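Notes for wk 9 – Sleep, heat and bedding. Read before seminar, bring the Nowicki chapter (the short one, not the book).

Recap from last time: core body temp drops in the evening, skin temp goes up, esp. hands and feet. That's the body dumping heat. Sleep onset tends to follow the drop. Anything that blocks heat getting out – heavy covers, thick foam, a closed room – can push onset later or break sleep up in the second half of the night.

Main question this week: how did people deal with hot nights before air conditioning, and what did they sleep *on*? Most of the reading is about what went over the sleeper (sheets, nets, quilts). Much less on what went under. Mandel says this is a gap in the sources. I think it's partly that bedding wears out and gets thrown away, so museums have the frames and not the rest.

**Three ways heat leaves a sleeper**

- conduction – straight into whatever you're lying on
- convection – moving air carries it off
- evaporation – sweat, needs dry-ish air and somewhere for the vapor to go

(Radiation too, yes. We'll skip it apart from the roof sleeping section, where it matters a lot: clear night sky is cold.)

A soft mattress wraps round the body. More contact, less air, and the foam or padding warms up and stays warm. A firm surface touches at fewer points – shoulder, hip, heel. Feels harder, vents better. Trade-off between pressure and heat, and different places have settled it differently. Don't write "people in hot countries prefer hard beds" in the exam, it's too broad and there are plenty of counterexamples in Mandel.

Mats: reed, rush, palm, straw, bamboo. Some roll, some fold, some are made of little tiles joined up so the whole thing bends. Bamboo tile feels cool at first touch becuase it draws heat off skin faster than fluffy cloth does. That effect fades as the tile warms. After that it's mostly the gaps and the smooth surface doing the work – sweat doesn't soak in the way it does with padding.

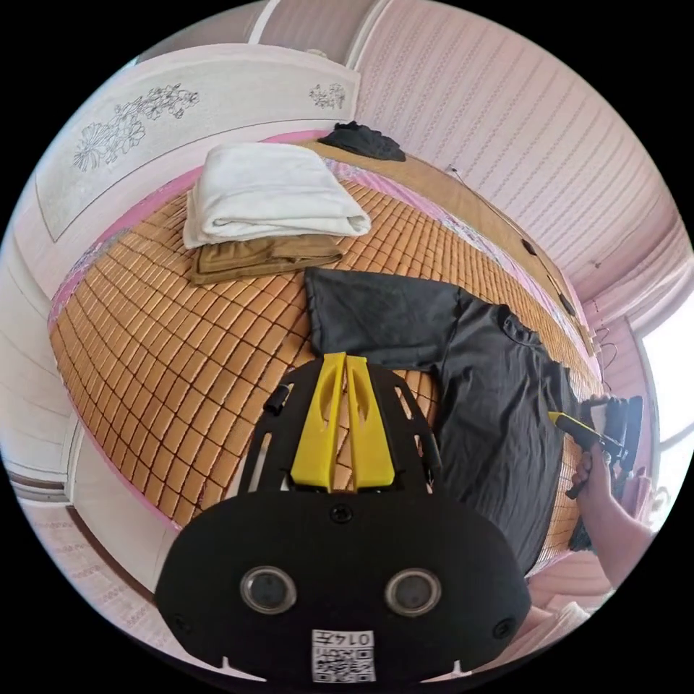

### B. Beds, roofs, porches

Laying a mat over an ordinary bed is the easy fix. Keep the bed, change the top layer for the season, put it away when the nights cool off. Compare with moving the whole bed, which is what the Pevstead households did: the sleeping porch. Screened on the sides, roof over, cots out from May until the first cold spell. Signe Briem's survey (in the packet, pp. 2 to 11) has the floor plans. Look at where the doors are. Nearly all the porches open off an upstairs bedroom and not off the hall, so who got the porch depended on who had that room.

Briem's interviews are good on the unpleasant bits:

- street noise from early morning
- bugs, even with screens
- rain blowing in, bedding dragged inside at 2 a.m.
- neighbors can hear everything

Roof sleeping: flat roofs, dry air, clear sky. Works well because of the radiation thing above. Works badly in humid places, where the sky doesn't pull as much heat and everything is damp by dawn. Kisa diary extracts (handout 2) describe carrying bedding up after supper and sprinkling the roof with water first. Evaporation again. Note the order of who goes up when, children first, and the row about who sleeps near the stairs.

**C. What changed**

Electric fans first, then window units. Porches get glassed in and turned into sewing rooms or just storage. Mattresses get thicker. Nowicki argues the thick mattress only makes sense once the room is cooled, so the two came in together. Plausible, but his evidence is mostly store catalogs, and catalogs tell you what was for sale and not what people slept on. Somebody please push on this in discussion.

Also worth asking – who still had the old bedding and why. Cost is the obvious answer. Habit too. Kisa's grandmother kept hers long after the house had a fan.

**Terms to know**

- *thermoneutral* – range where the body isn't working to warm or cool itself
- *microclimate* – the air layer between skin and bedding, usually warmer than the room
- *distal skin* – hands, feet
- *sleeping porch* – see above

**For next time**

One page, roughly 10 sentences on the bedding in any household you know. Ask someone older than you if you can. What was underneath, what was on top, what changed in summer, who did the changing. No need to cite. Hand in on paper pls, the upload page is still broken

Reading for wk 11 is not in the packet yet, will send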